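Travel notes > Lab visits > Sýkora robotics software lab

In November I had the chance to visit the lab of Sýkora, where a small team writes the software that tells robot arms what to look at, where to move and when to stop. I work with packaging machines and my programming is modest, so please read these notes as the notes of a guest. Percy Huanca, who came with me from our office, corrected two of my mistakes before I put them online.

We were 12 visitors, and they divided us into three groups at the door. Our guide was Rozália Šimko, who is responsible for the planning part. She took us first to the perception corner, where Chae-won Ok was already at her screen.

Their perception program is called Ollo. It receives the camera picture and gives back a list: for each block a shape, a color, a position and an angle. I expected that the color would be the easy part and the shape the difficult one. Chae-won told us that both are fine when the blocks are apart. The trouble begins when two blocks of the same color touch, and the program wants to make from them one strange block with too many corners. For this reason they keep a set of layouts with pairs of one color placed very near to each other, and every new version of Ollo must go through all of them before it is accepted. The set has 60 layouts now, and it grows when someone finds a new failure.
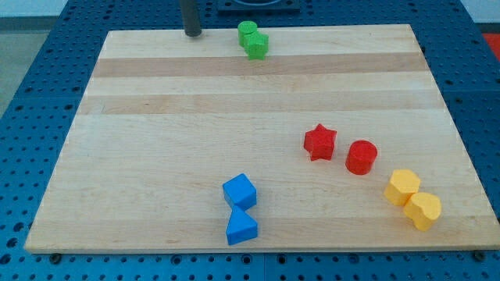
Eight blocks on the test board, two of each color.

In such a layout I understood the problem much better than from the slides. A yellow hexagon and a yellow heart lie against each other, and also the green cylinder and the green star. The red star and the red cylinder have a small gap between them, so there the program has something to hold on to. Chae-won showed us an older result for a touching pair, and the outline went around both blocks together. The newer version drew two outlines, with a little error at the place of contact. She was not satisfied with this error and told us so.

Another question is the angle. A star looks the same after one fifth of a turn, a cube after one quarter, and for a standing cylinder the angle has no meaning at all. The first versions reported some number anyway, and the number jumped from one picture to the next, so the planner was correcting its motion all the time for nothing. Now Ollo sends the symmetry of the shape together with the angle, and the planner chooses the turn which is nearest for the wrist. I liked this very much. On our machines at home we have the same problem with round lids, and we solved it in a much uglier way.

After this Rozália explained the planning. The task for the day was to sort the blocks by color, and we could type it as a simple sentence. The planner, Dotport, makes a list of pushes and checks each one against the positions from Ollo. If a push would move a neighbor also, it looks for a different direction or it changes the order. On the screen the rejected pushes are gray and the accepted one is green. Natalina Orlandini from our group asked what happens if no push is good. Then the planner moves one block away to a free place, even if this makes the sorting longer, and it plans again from a new picture. It does not trust its old plan after a contact.

The last stop was the control and tooling, with Dagmar Oravec. I must admit that here I lost the thread for some minutes. What I kept is that the controller limits the speed near a block, and that every run is recorded by a tool named Niniveo, which can play it again with the picture, the plan and the joint positions on one time line. Dagmar opened run 23 and stopped it at the moment when the planned contact and the measured contact were not the same. The reason was an old calibration file. She found it in the replay in a few seconds - in our company this would be one afternoon with a spreadsheet.

At the end there was coffee and time for questions. I asked if they use a simulator, and the answer was yes for the planner, but much less for perception, where they prefer real pictures from the board. The visit finished at 4, a little later than planned, and Percy was still at Chae-won's desk asking about the lids.

Contact | Copyright, all rights reserved | Back to top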